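Remlow Parts Room – Work Table and Small Storage Check
Date: 06/02/2021
Form used: Serkix bench sheet, all 6 items

1. Tabletop: surface and corners. OK. No splinters found. Wipe after each sort.
2. Table stable on platform. OK. Rechecked with 300 lb spread load, no rocking.
3. Platform carpet and metal rails. OK. Carpet flat – one rail screw tightened.
4. Aisle behind table, 54 in. minimum. OK. Measured at the narrow end.
5. Compartment tray and lid. Pass with comment. No cracks in the partitions. Lid fits but has to be pressed down on both sides. Do not stack trays until the lid is seated. Recheck in July.
6. Loose packaging on table. Needs attention. Bags and film go in the bin before parts are laid out. 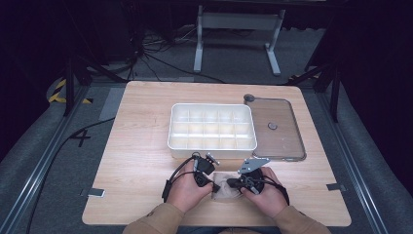 Items 5 and 6: white 15-cell tray, clear lid off to the right, crumpled piece on the table in front.

Result: pass, item 6 open. Reorder point for spare bags stays at 60.

Comments (3)

Mao site: We use the same sheet. Is the lid check done empty or full?

Remlow parts room: Empty first, then full. Write down both.

Drullar stores: Our lids needed pressing too. We swapped them out – fine now.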